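**Which translation of Aguirre's river journey? And is the audiobook any good?**

**berenice_h**
Good evening to all. I want to start *Down the Flerkesbridge Road* by Leobardo Figueroa, the old travel book with the mule and the two cousins. I see there are 2 English versions, the Drotberg one and the newer from Prallent. The Drotberg has 500 pages and the other is much thinner. Is something missing from it? I listen mostly while I cook, so the audio matters to me too.

**anayeli.m**
Your title is mixed up, sorry! Aguirre is the river book. Figueroa is the road book. They are often sold together, so I understand the confusion.

For Figueroa I recommend Drotberg. The Prallent edition leaves out the letters to his sister, and the letters are the funniest part.

**berenice_h**
Thank you, yes, I mean Figueroa. I can't change the title of the thread now.

**EspinozaE**
I don't agree with Anayeli. The letters repeat what he already told in the chapters. I read Drotberg first and stopped at chapter 8, where he complains about the soup of every inn on the road. With Prallent I finished in one week. The sentences are shorter and he sounds like a man talking.

**anayeli.m**
He complains about the soup because it is a joke that grows. If you stop at chapter 8 you don't arrive to the end of the joke, when he has to cook it himself.

**EspinozaE**
Perhaps. It is a long way to walk for one soup.

**perla_reads**
I have heard both recordings, so I can answer the second question. Drotberg is 24 hours and the reader is very slow, I put him a little faster and then he is pleasant. He does a different voice for each cousin. The Prallent reader does no voices, and in the dialogues I was sometimes lost about who was speaking.

One warning: the Drotberg recording doesn't include the notes, and without them some of the political jokes are difficult. I borrowed the paper book from the library and looked at the notes in the evening.

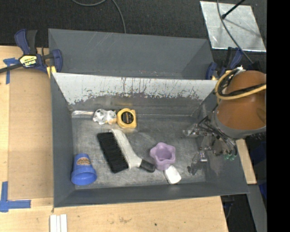
The chapter with the customs officer is the one where I needed them most. He makes fun of a tax on candles that I had never heard of, and the note explains it in half a page.

**berenice_h**
This is very useful, Perla. Are the letters in the recording, or only on paper?

**perla_reads**
They are in the recording, at the very end, after the last chapter. In the paper book they are placed between the chapters, and I prefer it like that.

**EspinozaE**
So even the people who like the letters must wait 23 hours for them.

**anayeli.m**
Emiliano, you can read the Prallent again and leave us in peace :)

**berenice_h**
I will take the Drotberg on paper and listen to the first chapters from the library app on Thursday. If the soup is too much for me I will tell you.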